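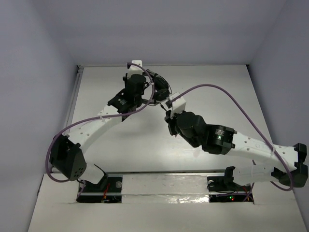 Photo: Rin Oda

Flesalside boundary vote: frequently asked questions

What is being decided?
Voters are asked whether the district of Flesalside should leave the county of Sernholm and become a council area of its own. The question on the paper is: "Should Flesalside form a separate council area?" Voters mark either Yes or No. There is no third option, and any paper with writing outside the two boxes is set aside for checking.

Does the result bind the county?
No. The vote is advisory. If there is a Yes majority, the county assembly must hold a debate and a recorded vote within 192 days of the result being declared. The assembly may accept the result, reject it, or accept it with changes to the boundary line.

Is there a turnout threshold?
Yes. At least 1,434 valid votes must be cast in total. Spoilt papers do not count towards this number. If the threshold is missed, the result is published but the assembly has no duty to debate it.

Who can vote?
Anyone aged 18 or over on polling day whose name is on the Flesalside register. The register closed in January with 2,082 names. People who moved into the district after it closed cannot be added. People who moved out after it closed remain on it and may vote once, by post or in person.

Is the Macedo estate included?
The northern half is. The present ward line follows the stream, so addresses on the south bank belong to the neighbouring ward and have no vote. The estate office has asked for the line to be redrawn. That request is separate from this vote and will be heard whatever the result.

How was the vote called?
By petition. County rules require 200 signatures from registered voters in the district, each with an address and a date. The petition was checked against the register and found valid at the second attempt – the first version left out the dates.

What happens to existing services after a Yes vote?
Nothing changes on the day. Refuse collection, road repairs and school transport stay with Sernholm until the assembly has voted and a transfer order has been made. The order would list each service, the date it moves and who pays for any contract still running. Council tax for the current year is not affected.

Would there be an election for the new council?
Yes, if the assembly agrees to the split. The sitting ward members would act as a temporary council until then. They could set a budget but could not sell land or borrow.

Where do I vote in person?
At Damia Hall, from 7 am to 10 pm. Voters in the queue at 10 pm may still vote. Photo identification is required, and an expired document is accepted if the likeness is still good.

Can I change my postal vote?
Not once it has been received. A lost or damaged postal pack can be replaced at the elections office up to 5 pm on polling day. Bring identification and whatever is left of the old pack.

When will the result be known?
Counting starts when the poll closes. The returning officer will read out the figures in the hall and post them on the door. A recount may be requested by either registered campaign before the declaration, but not after it.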